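Kategorie: Prüflisten / Tische und Auslage

Sichtprüfung Arbeitstisch, Standort Hanudmont, Oktober

1. Oberfläche
Laut Bellness hält die Versiegelung 2.000 Reinigungen. Glaube ich, wenn ich es sehe. Kein Prüfbericht beigelegt.
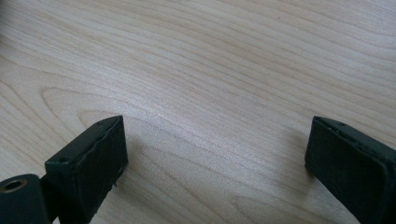 Pflegeplan fehlt ebenfalls, Punkt bleibt offen.

2. Reinigung
Angeblich nach jeder Schicht. Unterschrieben ist die Liste lückenlos, immer mit demselben Stift.

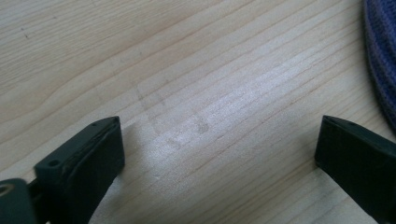 Nieto verspricht »streifenfrei«. Links der Mitte liegen trotzdem blasse graue Flecken auf dem Holz. Nacharbeiten.

3. Auslage
Drahtständer steht, die dunkelviolette Mütze sitzt darauf. Kippsicherheit nicht nachgewiesen.
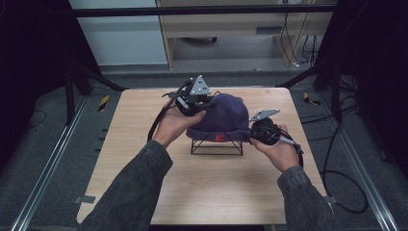

4. Freigabe
Vorerst nicht.

Kontakt | © Bellness | Nach oben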